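12th February, notebook, browser privacy bench

OK, so the Flarkik extension. Delia asked me to look at it because it asks for "read clipboard" on install and then never seems to need it (it's a coupon finder, for crying out loud). I put it on the clean laptop with the proxy running and left it alone on a blank tab while I got coffee. When I came back there were 76 requests in the log. On a blank tab!

Most of them are boring, just the same little check-in to the same host. But every so often there's a fat one, and the fat ones line up really nicely with me copying something. I tried it with a nonsense string, "purple walrus ladder," and there it was in the next request body, base64 and nothing else. No encryption of their own on top, they're just leaning on https. Nahom did the same on his machine with a different string and got the same thing, so I'm not dreaming.

Timing: it polls every 700 ms while the window has focus and drops to once every 60 seconds when it's minimized. So minimizing slows it down but doesn't stop it, and I'd really like that bit in bold when we write this up. Closing the browser does stop it, as far as I can tell from the log.

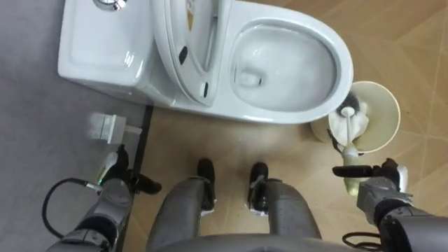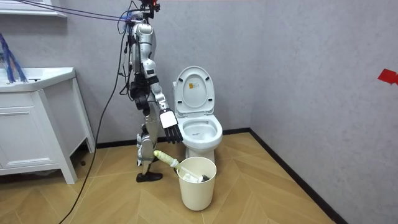 Stornlow Applied Computing, Privacy and Devices Group

Things I got wrong along the way, so the next person doesn't repeat them. I had the Sawatzky password manager still running in the background for the first pass, and it clears the clipboard on its own schedule, so half my test strings vanished before Flarkik could grab them. I spent most of the morning thinking the thing was being clever and hiding from me. Nope, my own fault. Threw out those 2 captures and started over with a fresh profile.

Also the proxy certificate had expired on the spare phone. Roscoe has a new one, ask him, it's in the shared folder under certs-new (not certs, please don't use certs).

Still don't know where the data ends up. The host resolves to something rented from Cistach, but that only tells us who owns the server. Darnell thinks the ad side of it is a separate company and wants to compare the cookie IDs with his captures from the shopping toolbar. Fine by me!

To do: rerun with clipboard permission switched off, check whether private windows are any different, send Ratih the raw logs before we email the developer. Draft of the email is in my folder, be kind, it's rough.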